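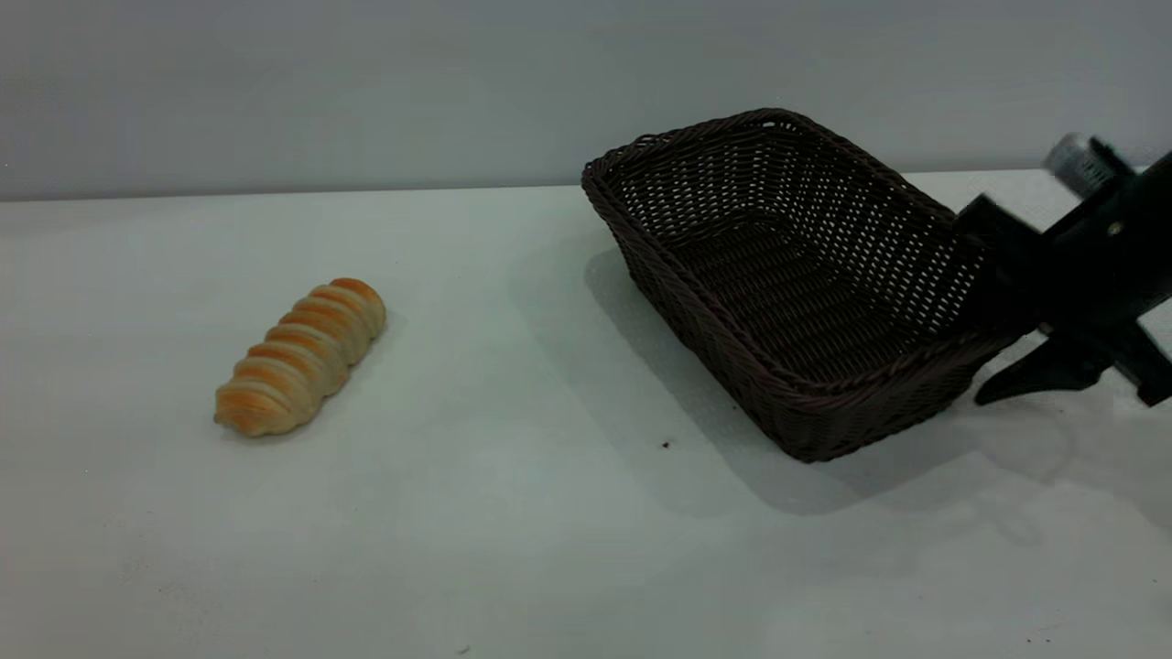
Blog > Robotics Club > Bumlow

Last updated: Sep 5, 2022

We started the bread task in July and it is still giving us trouble. Bumlow has to put a roll in a wicker basket, and the basket is the hard part. It's light, the sides slope, and a small bump moves it. Lalit wanted to tape it down, but the rules say no tape.

Rajkumari rewrote the approach so the fingers come in lower. Her first version scraped the table, so she raised it 2 mm. Yesterday we got 9 good runs before the basket tipped – better than last week.

Meenakshi has the arm next for her sorting project, so we have three more sessions. I still need to clean the tabletop and order spare finger pads.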